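Droltberg two-finger gripper, reviewed by Simin Hassanpour

I ran the Droltberg for most of March on snack picking, with the wrist camera that comes in the kit. Candy bars on a clear acrylic stand gave me the most trouble in software, as the depth readings kept dropping out.
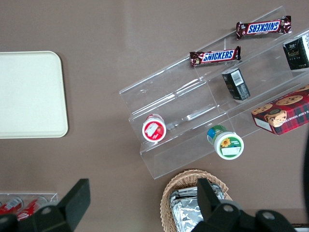
Wrist camera view of the snack stand, fingers open.

Grip force is set in steps from 0 to 200. I used 13 for anything soft and 49 for boxes. The pads are slanted and can't be swapped without removing the screws.
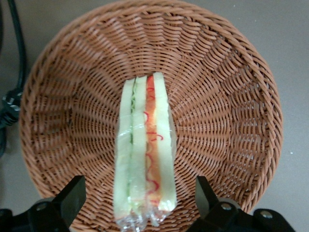 Ghazal Shirazi: We went down to 13 as well and still dented bread. The Tornley has a finer low range, but its camera is worse.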